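# Heater blows cold at idle, warm when driving – where to look first?

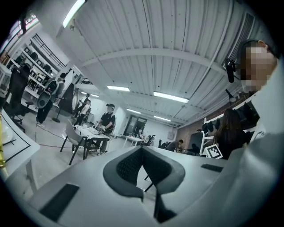
**posted by kgirard_gilby**

Hello all. I drive an older station wagon with the 2.4 four-cylinder engine, automatic, and I have a problem with the heater since the cold came in December. When I drive at normal road speed the air from the vents is nicely warm. When I stop at a light for more than one or two minutes, it becomes cool, and after that really cold. As soon as I go again and the engine turns faster, the warm air returns.

What I have checked until now:

- The temperature needle stays a little under the middle. It goes up slightly in long traffic, but never near the red.
- The coolant in the plastic overflow tank is between the two marks.
- No wet spots on the passenger carpet, and no sweet smell inside.
- The fan works on all four speeds.

There is also a sound behind the dashboard, like water running in a small pipe. I hear it mostly in the first minute after the start, and when I accelerate from a stop.

In the autumn a shop replaced the lower radiator hose, because the old one was swollen near the clamp. They filled new coolant and I paid 300 dollars for everything. I don't want to accuse them of something, but before this repair I did not have the problem, or perhaps I did not notice it as the weather was still mild.

My neighbor says it is the heater core and the whole dashboard must come out. I would like to be sure before I do such a thing. I have normal tools and a dry garage, but I am not a mechanic. What would you check first, and in which order?

Thank you for your patience with my English.

Kirsten Girard

---

**Pelletier**

Don't take the dash out. Warm at speed and cold at idle, together with the water sound, is air in the system in most cases. At idle the pump pushes slowly and the air sits in the heater core, which is often one of the high points. With more rpm the pump can push the coolant past it.

The overflow tank does not tell you enough. On your kind of car the tank can be between the marks while the radiator itself is low. You must look under the radiator cap, and only with the engine fully cold. I mean after a whole night. Never open it warm, the coolant can burn you badly.

If you can see that it is low, do this:

1. Park with the nose uphill, or lift the front on ramps. Set the parking brake and block the rear wheels.
2. Set the heater to full hot, fan on low.
3. Fill the radiator slowly to the neck with the correct coolant, already mixed. A spill-free funnel helps very much. Mine is from Vastero and it seals well enough.
4. If there is a bleed screw on the thermostat housing, open it until coolant comes without bubbles, then close it. It is small and easy to break, so use little force.
5. Start the engine and let it idle until the thermostat opens. You will notice the upper hose gets hot. Keep some coolant in the funnel the whole time.
6. Raise the engine to about 1,973 rpm (my scan tool shows this number when I hold the pedal where I like it, 2,000 is also fine) for half a minute, then let it drop. Repeat this until no more bubbles come up.
7. Let it cool completely, check again, put the cap on, fill the tank to the upper mark.

Drive it for some days and look again in the morning. If the level stays, you are finished. If it goes down again, the coolant goes somewhere, and then you have a different problem – a small leak, the cap, or in the bad case the head gasket. A shop can make a pressure test, or you can borrow the tester from many parts stores.

Look also at the new hose where it meets the radiator. A clamp that sits a few millimeters wrong can leak only when cold, and it dries before you see it.

---

**culance27**

had same thing, was the water pump. impeller was eaten away. just replace the pump and thermostat together and be done

---

**kgirard_gilby**

Thank you both. I opened the cap this morning before work and I could not see any coolant, only the tops of the metal tubes. So it was low, although the tank looked good. I put in 43 ounces before it stayed at the neck, and I used the funnel method with the front wheels on ramps. Many bubbles came, the last ones after maybe twenty minutes.

The heater now stays warm at idle and the water sound is gone. The clamp on the lower hose has a little white crust on one side. I moved it and tightened it again, and I will check the level each morning this week.

To culance27: I will keep the pump in mind if the heat goes away again with a full radiator. Did yours make any noise before, or did it leak?

---

**culance27**

no noise no leak. temp went up a bit on long hills thats all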